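Can a robot lock out a machine? Notes from our Monday visit

Every reader of this newsletter knows the chore. Before you clean or repair a machine, you switch it off, put a hasp on the switch and hang your padlock on it. At our Bromow plant Ramesh Grewal's team does this 174 times in a normal month, so when Cirell invited us to see two robot arms practice with the same kind of hardware, Ramesh and I went with many questions.

The work looks small on a table. There are padlocks, red and black, and a key. A new colleague learns it in one morning, and most of that morning is about the rules and very little about the hands. 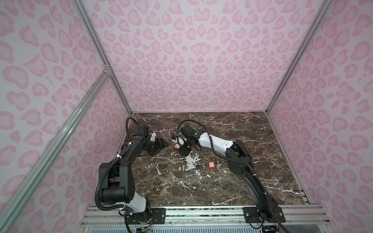 What is hard for the arms

Shalini Chaturvedi, our host, explained that one arm alone does not get far. The hasp must be kept still while something else opens it, and a person does this with the second hand without thinking. For a robot it means two grippers working very near to each other, and each must know how strongly the other one pulls. The shackle is also thin and shiny, and she told us that the cameras do not like shiny metal. 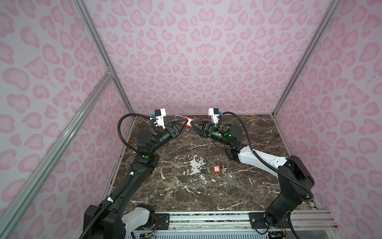
Both grippers on the red hasp, with two padlocks on the table.

Ramesh asked if he could have one for the night shift. The answer was no, not yet. Shalini would not give us a year, and I respected this. In my opinion the first useful job will be sorting the returned locks and keys at the end of a shift, which our people dislike very much.

Khoa Đinh from the Joshi site would like to join the next visit. We have 3 places left, please write to me before Monday.

Eckhard Nolte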